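4.2 Keeping the layout fixed

Loose items stay on the table during every trial. The gripper is lowered over a plate only with the bottle, fruit and pot left in place.
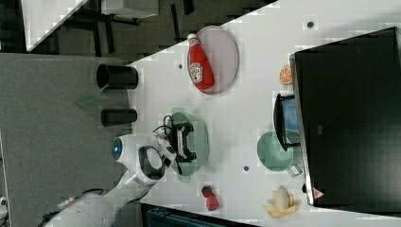
4.3 Holding rules

Perforated items are held clear of their neighbours – Hurach operators log each breach. 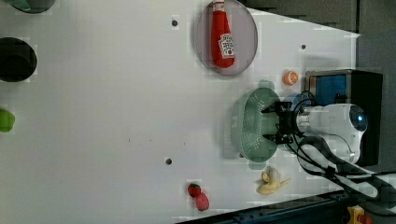
Figure 3. Green colander held by the gripper, tilted.

Finger spread over flat plates is checked from overhead.

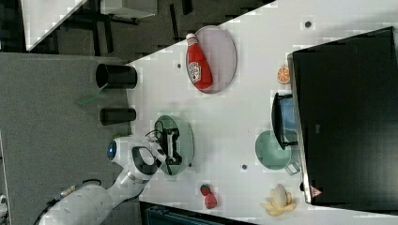 Last modified: March 23, 2020

Of 814 trials, 17 broke a rule. The wrist view is kept with each log (Biwott, in press). 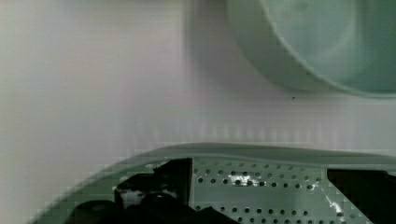
Figure 4. Wrist view: perforated panel between the black fingers.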